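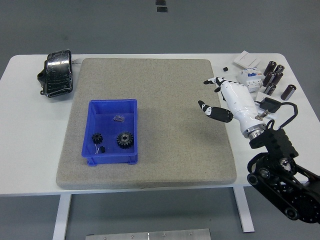 Figure 5.1 Small parts in a blue bin, with a larger part on the tabletop to the left.

Chapter 5
Bins, Pads and Loose Parts: Setting Up a Sorting Table

In this chapter
What goes in a bin and what stays out
Why the pad matters
Reading a mixed bin
Packets, wires and other small trouble
Writing the bin card

Before you start
You should have finished Chapter 4 (receiving and unpacking). Have your notebook. Have a pencil, not a pen, you will be changing things.

5.1 Start with the table

Most sorting goes wrong before anyone touches a part. Table too full. Bin too deep. Two jobs on one surface, both half done. So we start with the table and get to the parts later.

Look at Figure 5.1 again. One bin on the pad. Two gears in it, one clearly bigger than the other, a little black block, a small crumpled packet. Plenty of blue floor still showing. That last bit is what we want you to copy. When you can see the bottom of the bin you can see what is in the bin. When you can't, you are guessing, and guessing is how the wrong gear ends up in the wrong housing.

The old packing room at Onunholm used deep tubs. Good tubs, strong, stacked well. But parts went in on top of parts and the small stuff sank. At the end of a shift somebody tipped each tub out on the table and sorted the whole thing over again. Shallow loads fixed most of it. Same tubs, even. They just stopped filling them.

Rule for this course: if a part is hidden by another part, the bin is too full. Take some out.

5.2 The pad

A bare tabletop is fine for boxes. Not so good for small hard things. They slide, they roll, they bounce off the edge and go under the shelving. A fabric-covered pad slows them down. It also keeps glossy faces from getting scratched if you have to lay one down for a second.

Points to remember:

Pad goes flat on the table, no folds underneath.
Leave some table showing at the sides. You need a hard surface for writing and for things that should not be mixed in.
Brush the pad before each batch. Woven covers hold on to grit, and grit gets into gear teeth.
Pick a plain pale color. Black parts show up on it right away.

Students ask if a towel will do. It will, for one afternoon. Loops catch on everything after that.

5.3 In the bin, or beside it

Not everything belongs in the bin. In Figure 5.1 the large black part sits by itself on the white tabletop, off the pad, with what looks like clear film over its curved face. Big, shiny, easy to mark. Put that in with the gears and the teeth will find it.

Keep a part out of the bin when it is

much bigger than the others
wrapped or filmed on the face
trailing a wire that could snag
waiting on a decision (wrong order, wrong count, no paperwork)

Leave protective film on. Film comes off at fitting, never at sorting. At the Tandavmont repair shop they ask for film still on at the counter, and a part that turns up without it goes back in the queue for checking.

5.4 Gears first

Gears are the easiest parts to sort and the easiest to mix up. Sounds wrong, isn't. Two black gears in poor light look like the same gear, untill you lay them side by side.

Check in this order.

Outside size. Obvious ones first.
Teeth. Many fine teeth or a few coarse ones? Run a fingernail over them.
Hub. Same color as the wheel or different?
Hole in the middle. Wide or narrow, round or shaped.

Write all of it on the card even when it seems silly. "Large black, light gray hub" takes four seconds. The next person on the table will not have your eyes or your memory.

Count the teeth only if two gears match on everything else. Mark the first tooth with pencil or you will go around twice.

5.5 Small trouble

Packets. A crumpled packet looks like trash, and it gets thrown out as trash. Don't. Small packets often hold screws, clips, a dab of grease, the one washer the job needs. Set it where you can read it, if there is anything to read. If you can't tell what is inside, the card says "packet, unopened" and nothing more. Do not tear it to find out.

Wires and strips. Thin pale ones are hard to see, and they get pulled along with whatever you pick up. Lift the part straight up, slowly, and watch for a tail. Tail attached? Both ends go down together on the pad.

Odd blocks. Any little square thing you can't name gets its own line on the card. Shape, color, where it was lying. The Dultska parts list runs to 2,000 lines and a good many of them are small black blocks, so shape and color alone may not settle it. Note what was lying next to it too.

5.6 The bin card

One card to a bin. The Chettiar pattern is the one we use all through this book, becuase it fits in a shirt pocket:

Bin number
Date and time started
Contents, one line each, biggest first
Kept outside the bin
Queries
Initials

Number bins from 1 and don't reuse a number in the same batch. A full batch in our exercises is 125 bins. That sounds like a lot. With light loads it moves fast, most groups are done by Thursday.

Fill in "Kept outside the bin" every time. If nothing, write "none." A blank line could mean none or could mean you forgot.

Try it: Activity 5A

Work in groups of 2. One sorts, one writes, then swap.

Clear your table. Lay the pad, brush it.
Take one mixed bin from the rack. Don't tip it.
Sorter names each part out loud. Writer puts it down exactly as said.
Move anything large, filmed or trailing wire to the bare tabletop.
Swap cards with another group. Find each part in their bin using only the card.

Whatever the other group couldn't find, rewrite that line.

Words to know
bore: the hole through the center of a gear or wheel
hub: the middle part of a gear, around the bore
query: anything on the card that needs a second look
tail: a loose wire or strip still attached to a part

Next: 5.7 Moving bins to the rack. Bring your cards.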